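Vulliscombe College Alumni Office
2022-10-20

Alumni evening on river trade and old ports comes to Kasotura

I get to write a lot of these releases, and I have to say this one made me happy before I typed a word. Our alumni chapter in Kasotura is hosting its first public lecture, and Ildikó Orbán is giving it! If you took her seminar on river towns at any point, you already know why I'm excited. If you didn't, come anyway - you don't need to have read anything.

The talk is called "Who Kept the Ledger? Everyday Trade in Three River Ports," and it comes out of the work Professor Orbán has been doing in the Pryor Collection since she moved over from the history faculty at Devosgate. She spends a lot of time with shopping lists, toll receipts and angry letters between neighbors over barrels. I sat in on a short version she gave to our staff, planning to stay for the first part and then sneak back to my desk, and I stayed right through to the questions.
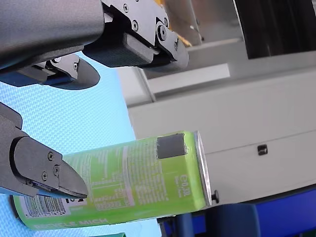 Professor Orbán starts with the people who bought and sold small things, because those are the people who turn up least in the big port histories. She has a lovely section on measures and how long it took for buyers to trust what a seller wrote on a container. In the staff version she asked us to think of a drink can, a lime green one, say, with "0,33l" printed up by the lid and a block of tiny white nutrition and ingredient text on the label, and then to picture buying oil from a stranger with no label at all. After that she read us a complaint from a widow who was sure she'd been shorted on lamp oil, and she read it with feeling. I won't spoil how the complaint ends.

After the lecture, Yoshinori Sugiyama will join her for a conversation and then take questions from the floor. Yoshi (he has told me more than once that I can call him that in print) came through our graduate program in economic geography and now teaches in Kasotura. He and Professor Orbán disagree about how much the spring floods mattered to prices, and they have been disagreeing about it by email for a good long while. I've asked them both to bring it up. 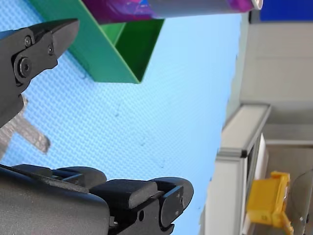 We've left plenty of room for questions, and current students are very welcome to ask theirs first. The chapter has also set aside 4 seats at the front for anyone who needs to be close to the speakers for hearing or sight reasons. Just mention it when you sign up and we'll put your name on one.

Now the practical stuff. The lecture will be held at Vulliscombe House, the college's center in Kasotura, in the second-floor reading room. There's an elevator to the left of the main stairs. Doors open at 6:00 p.m. and the talk begins at 6:30, with light food afterward. The event is free for alumni, students and guests. Each person who signs up may bring up to two guests, and we do need their names ahead of time for the front desk.

The evening is the first of three the chapter has planned for this academic year. The second will be a panel for recent graduates working abroad, and the third is still being argued over, so send me your ideas! I'd love something on music. Travel grants are open too, for students who want to come over from the main campus, and Devosgate students in the joint degree can apply on the same form.

One more thing for those of you who can't make it. We'll record the lecture and the conversation, and the recording will stay on the alumni site for 365 days. The question period won't be recorded, so people can feel free to speak up. A reading list from Professor Orbán will go up alongside it, with 2 of the Pryor toll books scanned in full.

To sign up, use the events page on the alumni site or reply to your October newsletter. Reporters who would like to speak with either guest before the event can write to the alumni office and I'll set up a time.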